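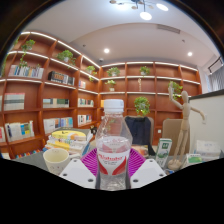 Ruvport Publishes Free Care Guide for Its Hand-Held Gripper

GROSHOLM, 12/30/25 — Ruvport, a maker of small gripping tools, published today a free care guide for its two-finger hand-held gripper. The guide explains how to set up the tool, how to check it before work, and how to change worn fingers.

The guide was prepared together with Josterlow, a repair workshop which has serviced Ruvport tools for several years. In November the workshop looked through its records of 249 repairs. In 207 of them the tool could have been fixed by the user at the desk, without sending it away. The most common fault was a finger which had moved a little out of line with the other one.

For this reason the first chapter is about alignment. The user closes the fingers slowly on an ordinary object, for example a water bottle, and looks if both sides touch at the same moment. If one side touches first, its screws are loosened by half a turn, the finger is moved, and the screws are tightened again. The check should be repeated after every change of fingers.

Other chapters cover cleaning of the finger plates, care of the mount, and cleaning of the camera lens. Only a dry soft cloth should be used on the lens. Strong cleaners can make the plastic parts weak, and Ruvport asks users to avoid them.

The guide has 13 pages and can be downloaded from the Ruvport website in English. A printed copy will be put in the box with each new gripper. Spare fingers are sold in pairs — single fingers are no longer offered, as an old finger and a new one do not close evenly.

Repairs which need new electronics are still done at Josterlow. Customers in the Abubakar district can also leave their tools at the Ruvport service desk there.

Press contact: Ruvport Press Office, Grosholm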